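Household Textiles and Bedroom Dust
Mamta Pathak and Selina Eder
March 21, 2019

Introduction

For our project we wanted to find out how often students wash their bedding, and whether they wash the top layers less than the sheets. We sent a survey through Skolero in January and got 82 replies.
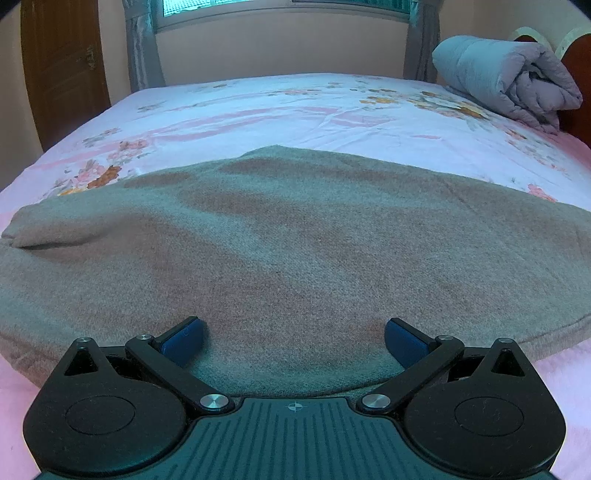 Most people answered the sheet question easily. The covers were harder, and several left that line blank. A cloth spread out on a bed, like the gray one in the photo, often fell between our categories, so we added "throws and loose cloths" as its own group. Almost 850 separate items were listed in the end.

Method

We vacuumed the same size patch on each item for 2 minutes and weighed the filter before and after. Selina did the weighing on the Dorine scale in the lab. Mamta entered the results.

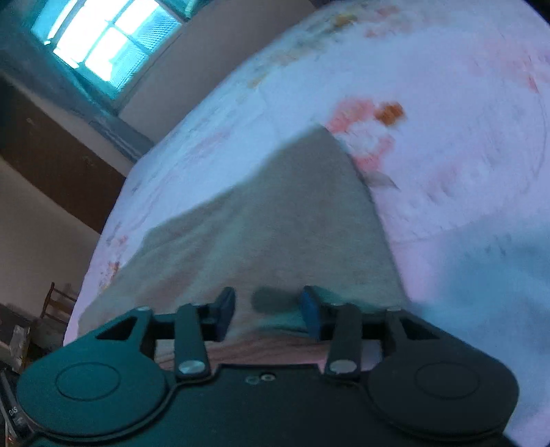 Each patch was done 2 times and we used the average. Three filters tore and were left out.

Results

Throws gave more dust than sheets in every home we visited. Bedspreads varied a lot. Homes with pets were highest, but we only had a few of them. We did not test pillows.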